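Section 3: Stacking and Storing Your Clorkari Bowls

Now that your bowls have been washed and dried (see Section 2, and please do take the stickers off the bottoms first, they are much harder to peel once they've been through hot water), it's time to find them a home. A set of plastic bowls can take over a whole cupboard if you let it, and most of the letters we get at Paiva are about exactly that. Take a few minutes with this section and you should end up with one tidy tower and a shelf you can still use for other things.

Before you start

Clear a space on a table and lay down a thick cloth or a piece of felt. Bare tabletops are fine too, but the bowls slide around more than you'd expect, and a cloth is kinder to the rims. Bring all the bowls out at once, including the small ones that have wandered off to the bathroom or the sandbox. Check each one for crumbs and water drops inside.

Stacking the set

1. Set the bowls out mouth up, with a little room between them, and look at the width of the rims. Go by the rim every time. The colors are there to be cheerful and don't tell you the size, and two bowls in the same color may be quite different bowls.

2. Choose the widest bowl and put it down first, flat on the cloth. Give it a gentle push with one finger. If it rocks, turn the bowl over and feel for a bit of grit stuck to the foot.

3. Lower the next widest bowl straight down into it. Let it find its own seat. There's no need to press!

4. Carry on with the next size, and the next, keeping each bowl as level as you can. A slight tilt low down in the stack becomes a bigger one by the time you reach the top.

5. Look at the stack from the side. You want to see narrow bands of color, one above another. If one bowl is standing up high with a lot of its wall showing, lift it out and see what is underneath. Very often a small bowl has gone in too early and the bigger one is perched on top of it.

6. Put any small bowls that are left over inside the top bowl, or stand them next to the stack. Either way is perfectly all right, and if you have children in the house the second way means they can get at them without pulling the whole tower over.

Note: The bowls are made to nest with a little air between them. If you hear a squeak as one goes in, stop and back it out with a small twist.

Caution: Don't force a bowl that won't sit down. If two have become stuck, stand the outer one in warm water for 3 minutes, put cold water in the inner one, and ease them apart with your hands. Never pry with a knife or a screwdriver, which will scar the rim.

Caution: Don't lift a tall stack by its top bowl. Put both hands around the lowest one and carry it close to you.

Choosing a shelf

Measure the height of your finished stack and add 9 centimeters, so you can get your hand in over the top. A low shelf is best. Keep the bowls away from the oven and from any window that gets strong afternoon sun, as the brighter colors do fade over the years (the reds go first, we're sorry to say). If your cupboard is short, make two lower stacks and put them side by side. You lose a little width and gain a great deal of peace and quiet in the mornings.

For classrooms and playgroups, where the bowls come out for sorting games and go back several times a day, we suggest leaving the stack out on its cloth between groups and checking the order once before you go home. A handwritten sign does help, too.

A tall, tiered stack, and then a nested one with a small red bowl standing to its right:

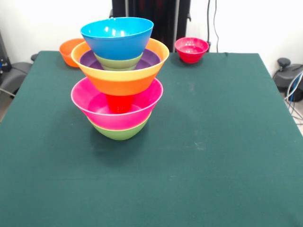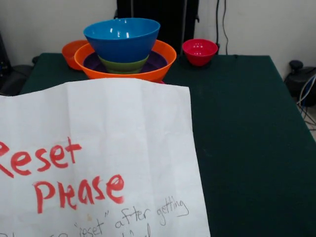
Nantana Suksawat wrote to us in April that she puts the stack away with a folded paper napkin between each bowl, and that hers haven't stuck together once, even in a damp pantry. She also felt we ought to have mentioned that the smallest bowl is the one to hold back for measuring rice, because it's always the one you want and it's always at the bottom of something. Both points seem very sensible to us. If you try the napkins, change them whenever they feel limp.

Replacement bowls can be ordered singly from our Dronalthorpe shop. Please quote part number 1063 and tell us the rim width of the bowl you need, measured across the outside.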